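Cell 4, April, afternoon

Protective stop again at 14:10, on pick 309 of the run. Same signature as the morning one: force limit exceeded in Z while the finger was going down to the tray floor. The arm held position, brakes on, nothing dropped. Log saved under "Z overrun 2".

What I checked, in order:

Tool calibration. Repeated the touch-off against the Ditberg block. Fine.

Payload data. The gripper mass was still the old value, from before the Collus bracket went on. Corrected it. This would shift the force reading a little but not enough to explain a stop.

Tray height. Found something. The tray rocks if you lean on the near side, and the height in the program was taught before the clamps were last moved. Retightened the clamps and retaught the floor plane from three points. The Vadix script still had the old plane cached, so it had to be restarted as well. Lost an hour to that.

Cable slack at the wrist. With joint 6 past 90 degrees the bundle pulls tight. No damage to the jacket that I could find. Put a soft limit in for now.

Restarted at reduced speed with the usual mixed items, brush, cup, bowl and the rubbery toy. Thin handles are the worst case, the finger has to go nearly to the floor to get at them. 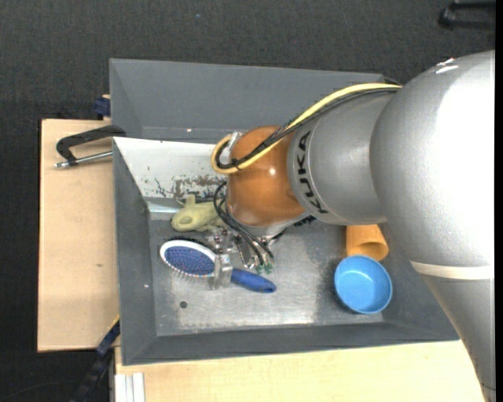
Berge: I wouldn't trust the plane fix by itself. Both stops were low picks, but the morning one came after 689 cycles and the second after 309, and a bad height should trip a lot sooner than that. Look at the finger mount screws before you go back to full speed — if one is backing out, the tip sits lower every shift.

Fair point. Screws get a torque check and paint marks tomorrow. Speed stays reduced until then, and the gate stays shut while it runs.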